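Apr 25, 2021
Limescale, continued

Kettle coupons out of the acid this morning. For anyone joining at this page: I am trying to find out which household acids shift hard-water scale at a sensible speed, using steel strips scaled up in the Gerkier boiler since January. The boiler has never produced anything else of value, so it may as well produce this.

Citric first. 4 strips, 90 minutes, room temperature, 600 ml in each beaker, no stirring. Two came out bright along the lower half and furry at the top, where the solution didn't reach. My own fault: I measured the strips and then used the wrong beakers. Masses are on the sheet taped inside the cupboard. The third strip lost a flake when I picked it up with tweezers, so its number flatters the acid. The fourth is fine and I intend to be very fond of it.

Vinegar is slower and makes the whole room smell like a chip shop. Melati Pattinasarany came in, said "still?", and went out again. I have moved vinegar nearer the window. Strips V2 and V3 still have a skin on them after the same time, and it rubs off with a thumb, so the question of whether rubbing counts is now open. I say it doesn't. Callum says any real person with a kettle would rub it. Both views recorded.

The balance drifted again. Zeroed it, weighed the brass piece, got a different answer, zeroed it, got the first answer back. Draught from the corridor, I think, as it behaves with the door shut. Sign now on door. Sign ignored by lunch.

Next is the shop-bought end of things, which I had been putting off on the grounds that the products are coloured and thickened and will make a mess of the filtering.
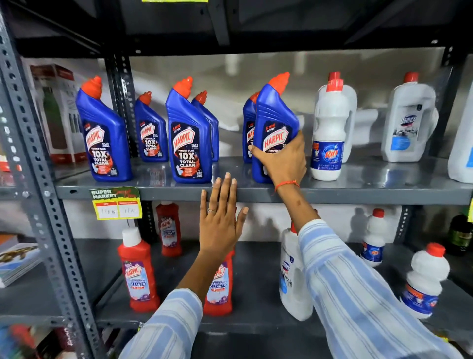 Toilet cleaner shelf. Harpic Power Plus, blue bottles, red-orange caps.

Before any of that goes in a beaker: read the back label, write down the acid and the strength if they give one, and dilute a small amount to see how badly it foams. Separate waste bottle for each product. Nothing containing bleach comes anywhere near this bench. I have written that on the fume cupboard glass in letters even Callum Kinnear can read, and he has initialled it, so we are covered.

The thickener is the real nuisance. A gel clings to a vertical surface, presumably the whole idea in a toilet, but my strips hang in a beaker and the test was designed for something that pours like water. Options are to dilute until it's thin and call that a different experiment, or to paint it on and time it. Painting seems closer to what the stuff is for. Need a brush that won't dissolve.

Grit: ran out of the 4000 paper halfway through polishing the next batch of blanks. Prata have it, Lonari don't. Finished the last blanks on something coarser and marked them with a C, so if the C strips scale up faster, that's why, and please don't write it up as a discovery.

To do: taller beakers. Reweigh citric 1 and 2 after drying properly. Ask Melati where the Chauvin pH meter went, and try to sound as if I don't already know it's on her desk.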